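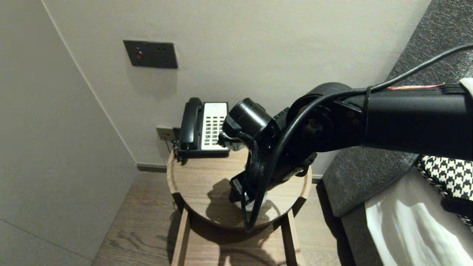
Skutdale Robot Arm Club: Questions and Answers

What does the club do?

Members learn to set up, drive and program a robot arm to do small household jobs. This year's project is called Lyons and is about bedside tasks: reaching over a side table, picking up a telephone handset, and putting it back in its cradle so that the line is properly closed. The last part takes the most practice.

Who can join?

Anyone aged 14 or over. You don't need to have done any programming. Under-16s need a form signed by a parent or guardian, which Doaa Lamrani can send you.

When are the sessions?

Sessions start at 6.30 pm and finish at 8.45 pm, all year except August. The room is open from 6.15 pm if you want to help with setting up. Please don't arrive after 7 pm without telling us, as the street door is locked by then.

How much does it cost?

£180 a year, or £300 for two people from the same household. Your first two sessions are free. If the fee is a problem, speak to Nurhan Uysal. There are a few reduced places and we don't ask for proof of income.

Will I get to use the arm in my first week?

Yes, with someone beside you. New members move it slowly by hand controls first. Running your own program comes after the safety talk, usually in week three.

Why a telephone?

The handset is an awkward shape and the coiled cord pulls on it once it is lifted. It also gives a clear result — either it is back in the cradle or it isn't. Radoslava Jireš suggested it after the cup task had become too easy for the older group.

What does the camera on the wrist do?

It gives a close view of whatever the gripper is working on. We save the pictures from each attempt and go through the failed ones together. The Lyons folder now holds 2,815 attempts, and members can copy any of them for school or college work.

Do I need my own laptop?

It helps, but we have spares. Our software, Pullora, runs on most laptops with 8 GB of memory. Install it before you come if you can — the download is slow on the club wifi.

What are the safety rules?

Tie back long hair and take off lanyards. Keep out of the arm's reach when it is powered. Check that the cables can move freely before every run. One person keeps a hand on the stop button and does nothing else.

Is there a competition?

We enter the Zavemeck Challenge each year. Last year the team, led by Hok-lam Pan, scored 179 points and came fourth. Taking part is optional.

Who do I contact?

Yavuz Ağca deals with new members. Use the form on the Join page and he will reply within a week.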